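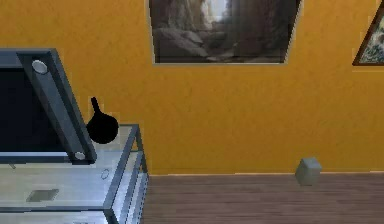

Search this site
Enter keyword or reference
Go

Postal voting in the Hellthorpe Council election: frequently asked questions

Electoral Services, December
Last updated: December, 3 pm

Who can apply for a postal vote?
Anyone on the electoral register for a Hellthorpe ward. No reason has to be given. If you are not registered, send the registration form first; a postal vote application cannot be processed without it.

Which wards are voting?
Onier, Scanlon and Galer. Galer ward includes the 491 properties moved from Scanlon at the last boundary review. Residents of those properties do not need to register again.

How many councillors are elected in each ward?
Three. You may vote for up to 3 candidates. A ballot paper with more marks than this is rejected in full — the first three are not counted separately. A paper with fewer marks is valid.

What is in the postal pack?
A ballot paper, a postal voting statement, envelope A and envelope B. The ballot paper goes in envelope A. Envelope A and the signed statement go in envelope B.

My signature has changed. What should I do?
Ask for a signature refresh form before you return your pack. Statements are checked against the signature and date of birth held on file, and a mismatch means the vote is not counted.

I have made a mistake on the ballot paper.
Return the whole pack to the elections office and ask for a replacement. Do not use correction fluid.

Can I hand the pack in?
Yes, at any polling station in your ward between 7 am and the close of poll, or at the elections office during opening hours. You must fill in a short form when you do. Packs put through the council letterbox are not accepted.

I applied for a postal vote but would like to vote in person.
Cancel the postal vote in writing before the deadline on your poll card. After that, polling staff cannot issue you with an ordinary ballot paper.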